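Hand-Held Gripper for Recording Cloth Handling
Project report, Wastura Shared Workshop
Tuesday, October 10, 2023

1. Purpose

The aim of the project was to build a hand-held gripper that a person can carry around a house and use to pick up soft things, with a camera on the tool recording each pick. The recordings are meant for the folding arm that the Stollska group is building on the next bench. I took on the gripper, the camera mount and the first set of recordings. Training the arm is a separate project and is not covered in this report.

2. Build

I started in June with a parallel-jaw design, and it was too heavy at the front. The second version uses a linkage with two fingers on an angular black plastic frame. The triangular cutouts in the frame were added to save weight and print time. The frame took 11 hours to print on the workshop's older machine. The first print warped at one corner and I had to redo it with a wider brim.

The joints turn on metal pins. I first used screws here, but they backed out after a short time in use. The pins have stayed in place so far, although the holes on one side had to be reamed by hand – the printed holes came out undersized.

Bare plastic fingers slid off most fabrics. I glued a textured blue pad to the inner side of each finger. The pads came from a Pudmont grip sheet, cut with a knife and a steel ruler. The glue needs a full night before the tool is used.

The parts cost 59 dollars in total, without the camera, which I already had.

3. Bench tests

The first tests were done on the workshop table with a cotton dish towel. I made 72 picks and wrote down the ones where the cloth slipped out before it was lifted clear. Most of the slips came from closing the fingers too high above the cloth, so that they caught only the top of a fold. Pushing down a little before closing fixed most of these. The method was written into the recording notes and used from then on.

4. Recording at home

A towel on a flat table is easy, so the next recordings were made at home on a bed, with cloth on top of a blanket. The difficulty is that both surfaces are soft. If the fingers go too low, they take the blanket as well.

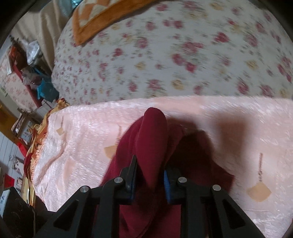 Thick fabric with a pile was easier to hold than smooth fabric, but harder to pick as a single layer. I did not find a reliable way to take one layer only. Moving the tool quickly between picks also blurred the video, and I had to slow down in later sessions.

The clips were cut and named with the Wijaya script, which the workshop already uses for other projects. After bad clips were removed, 1642 were left.

5. Remaining work

The pads are starting to lift at the tips and should be replaced with a wrapped version. The camera mount needs a second screw. I also want to repeat the dish towel test with the new pads, using the same table and the same towel, before more clips are recorded.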